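Chapter 6
When the Grip Lets Go

My first real failure was a dull one. I had 14 clean runs behind me, I was feeling pretty smug, and then on the next one a phone slid out of the fingers and hit the carpet (screen down, of course!). Adjoa Quansah, who was sharing the bench with me, just wrote "slip" in the log and handed me a new pad. We'd run the old pads for 300 cycles and never once looked at them.

Hand-held grippers, a phone and clear plastic on a white work surface:
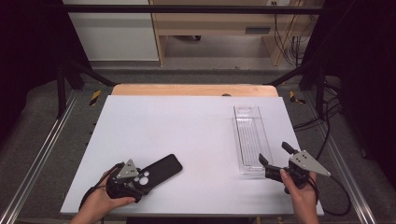
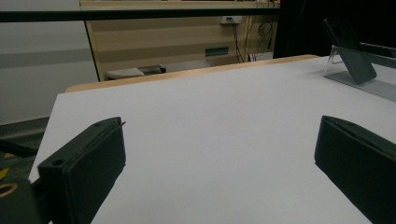 6.1 What counts as a fault?

I used to say a fault was anything that broke. Augustina Owusu talked me out of that one March. A worn pad isn't broken, and neither is a cable that tugs at your wrist, but both can drop a phone. So we'll start with slips, then move on to cables.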